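The Long Table at Kakby

Bronwyn Grimshaw

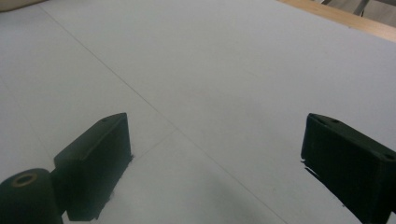
You've put the leaf in backward again, Aunt Moura said from the doorway, and she said it so kindly that Peter went right on pushing at it for another minute before he understood that he was being corrected.

He pulled the leaf out, turned it, and slid it home. It still left a gap wide enough to lose a dime in, but it had always done that, and the cousins had been losing dimes in it since before any of them could be trusted with a dime in the first place.

They were all coming to supper, that was the trouble, or the joy of it, depending on which hour of the day you asked her. The Fokell side was driving up from the coast with the new baby and the old dog. The Weder side lived just over the hill and would therefore be late. And Moura, who had turned eighty in August and had told everybody that she was finished with big suppers, had gone and bought a ham you could have put a saddle on.

"You said soup," Peter reminded her. "On the telephone you said a pot of soup and some bread, and everyone home by nine."

"There is soup," said Moura. "It's on the back burner. I didn't say there wouldn't be anything standing next to it."

She had lived in the house at Kakby since she was a bride, and she had a way of moving through the kitchen without looking at it, one hand out a little to the side, touching the drawer pulls as she went by. Peter had stayed with her every summer when he was small. He knew where the good scissors were hidden and which stair to skip if you were coming in late, and he knew that when she hummed the same four notes over and over she was working up to saying something, and that it was no use at all to hurry her.

She was humming now. He got out the tablecloth and shook it, and a sprig of dried lavender fell out and went under the stove, where he supposed it would stay.

"I've had a letter from Clement," she said at last.

Peter smoothed the cloth. Clement was her brother, the youngest, the one who had gone off to build boats and had quarreled with her over their mother's clock. It was a plain little clock with a cracked face, and it had never kept time, and the two of them had not spoken for nearly 20 years on account of it. Peter had only ever seen him in the photograph on the landing, a skinny boy squinting on a dock with his trousers rolled.

"What does he say?"

"Oh, he says a lot of things. He says his knees are bad. He says there's a bakery near him now that does the seed bread the way Papa liked it, and he goes on about that for a page and a half." She took the letter out of her apron pocket, where it had plainly been riding around all day, for it had gone soft at the folds and there was a thumbprint of butter on one corner. She had written the date it came across the top in pencil, the way she did with the light bill, 11/17/23, and underlined it. "And then right down at the bottom, squeezed in, he asks if I still make the plum cake."

"And do you?"

"You know very well I do. You've been at it already, I saw the knife."

Peter, who was thirty-four years old and taught school, felt himself turn pink to the ears.

She sat down then, which she hardly ever did before company, and looked out at the yard. The light was going. Somebody's geese were complaining down by the creek, and over the hill a car door slammed and then slammed again, which might have been the Weders setting out, or might have been the Weders going back in for something.

"I wrote him and said yes," Moura said. "I said yes, I make it, and I'd be making it today, and that supper was at six. I didn't say come. I thought I'd said enough." She folded the letter up small. "Now I think perhaps I should have said come. He was always a boy you had to say it to. You could hold a door open for him till your arm dropped off, and he'd stand on the step and wait to be told."

"You could call him."

"It's a four-hour drive, Peter. He's either in the car or he isn't."

There didn't seem to be anything to say to that, so he went and counted out the forks, and then, without asking her, went back to the drawer and took one more. It had a bent tine. He rubbed it on his sleeve and put it at the far end, by the window, where the draft wasn't so bad. Moura watched him do it. She got up and moved the plate over an inch, then fetched the cushion from her own chair and laid it on that one.

"For his knees," she said, though a cushion could not have done much for anybody's knees.

The Fokells came first after all, the whole noisy carload of them, with the baby roaring and the dog walking straight through to the stove as if it had an appointment. There were coats to be put on the bed and a pie to be found room for. Somebody asked whose the extra place was, and Moura said it was for whoever was hungry, and would they please shut the door.

It was the Weders who left it open. They came in late and laughing, stamping their feet, and the last of them, young Anna, hung back with her hand on the knob and looked over her shoulder.

"Aunt Moura," she called, "there's a man out here by the gate. He's got a box under his arm, and he won't come up."

Moura put down the ladle. She wiped her hands, and went past all of them in her apron and her slippers, out onto the porch in the cold.

"Clement!" she shouted. "Come in! Come in this minute, do you hear me? The ham's getting cold!"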